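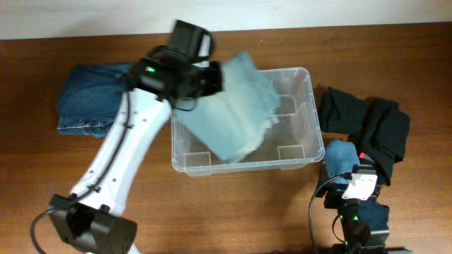

Figure 4.1. A two-arm station during a clothing task. The left gripper is at the corner of a clear plastic bin, with a light blue garment hanging into it.

Chapter 4
Showing the Task

4.1 Why we show instead of write

In Chapter 3 we programmed an arm to move a metal block from one fixed point to another. The block did not change its shape, and it was always waiting in the same place. For such work a written program is enough, and it will stay enough for many years.

Clothing is a different matter. Take the garment in Figure 4.1 and try to write down its position. Which point of it would you choose? The upper part stands higher than the back rim of the bin, the lower corner comes down near the front rim, and the right edge is crumpled. A moment later all of these may be different. A person who handles laundry does not calculate any of this. She looks, she takes hold, she corrects. If we want the robot to have some of this skill, the most direct way is to let a person move the robot and to record what she does. Such a recording is called a demonstration.

This chapter treats two ways to make a demonstration. In the first, the operator takes the arm itself in her hands and guides it. We call this hand guiding. In the second, she stands apart from the arm and moves a control device, and the arm follows. We call this remote control, or teleoperation. Both ways give us the same kind of record at the end: joint positions, gripper openings and camera images, all with a common clock.

4.2 A first comparison

Hand guiding is easy to learn. The student feels the weight of the arm and understands quickly which postures are comfortable for it and which are not. But the hands and sleeves of the student come into the camera view, and the trained robot will later have to work without seeing them there. With two arms there is also a practical problem, for one person can hardly guide both with good precision.

Remote control takes longer to learn. In the course from which this book has grown, Fadwa Fahmy asked each new operator to make 8 practice runs before any run was saved, and for cloth she would have liked more. The operator does not feel directly how hard the gripper pulls, so she must learn to see it from the fabric -- a skill that comes slowly. In return, the camera sees only the robot and the objects, and both arms can be used together.

The exercises use the Trirngate control software, in which the positions are saved up to 100 times per second. Readers with another system can follow all the steps, but the names of the menus will not be the same.

4.3 What belongs to a demonstration

Before recording, the operator should be able to answer these questions in one sentence each:

Where do the objects lie at the start?
Which arm takes hold first?
What must be true at the end, so that we call the run complete?

The third question causes the most disagreement. For a bin task, is a garment "in" the bin if one sleeve hangs over the rim? Sotiris Tzanetos and his students at Bouazza labeled 500 runs before they noticed that two of them had answered this differently, and the labels had to be made again. Write your rule on paper and keep it beside the station.

We begin in Section 4.4 with hand guiding of a single arm. Please have your notes on joint limits from Chapter 2 ready.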